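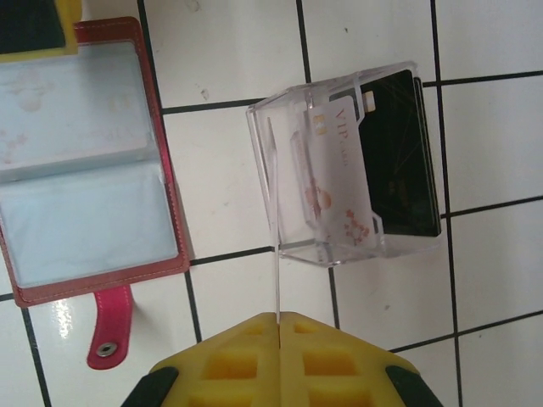 Home | Guides | Two-Arm Cell | Faults | Forum

Section 5: Double pick and sleeve snag faults

Thin, slippery things are some of the most fun you can give a pair of arms, and they are also where you'll meet your first real fault. On the Tolness cell, nearly every stop we logged in January came from card and wallet work. Nothing broke, and we learned a lot! Please read the cautions before you clear anything by hand.

What the fault looks like

The arm stops partway through a lift and the Busix controller shows GRIP LOAD HIGH. The fingers stay closed on whatever they caught. Usually they went in for one plastic sleeve and came away with two, or they pinched the cover along with the sleeve, and the load climbed past the limit of 600 on the controller's scale.

CAUTION: The fingers are still under power after this fault. Do not pull the sleeve or card out. Press the stop button first, then wait 5 seconds.

CAUTION: Stopping one arm does not stop the other. Use the cell stop, never the single arm stop, when you are reaching in.

Clearing the fault

1. Press the cell stop. Wait until both arms show HOLD on the controller.

2. Choose Release, then Slow Open. The fingers open at 40 percent speed, which gives the sleeve time to slide free.

3. Support the item with one hand as the fingers open. Keep your other hand outside the booth.
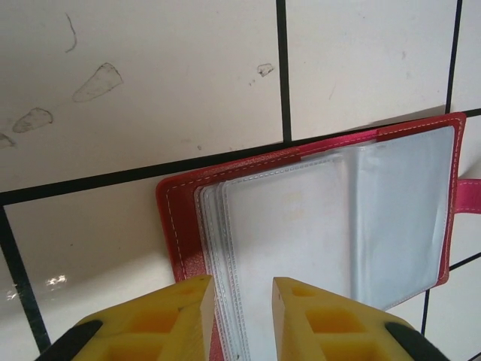

4. Lift the item away and check the sleeves for creases. A sleeve with a sharp fold will snag again on the next run, so swap it out.

5. Wipe the finger faces with a dry cloth. Dust in the pockets of the fingers changes the grip more than you'd think - we were amazed the first time we compared clean and dirty runs.

6. Press Reset, then run Home on each arm, one at a time.

Note: If Home stops early, check the cables before anything else. A loop that has slipped forward can pull tight near the wrist and set off the same load warning with nothing in the grip.

Stopping it from coming back

Lower the closing force by 3 steps in the Mancuso grip menu and try again. If the fingers now slip, go back up one step at a time. Set the approach so the tips meet the sleeve at its loose edge, well away from the stitching. This one change did wonders for us, and it takes a couple of minutes.

Keep the second arm parked high until the first has finished its lift. In the early runs both arms moved in together and we got a nasty near miss over the middle of the floor.
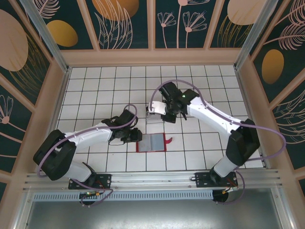
Harish Bhat wrote in to say that parking the second arm high worked for him, but only after he moved the park point farther back. With the old point saved in the program, Home sent the arm straight through the other one's path, and he'd like a warning added at step 6. Good catch - until the next revision, check your saved park point before you press Home.

If the fault shows up 3 times in one session, save the log and send it to Bramanano support with the closing force you were using.

Shares 40 | Comments 5

Previous | Contents | Next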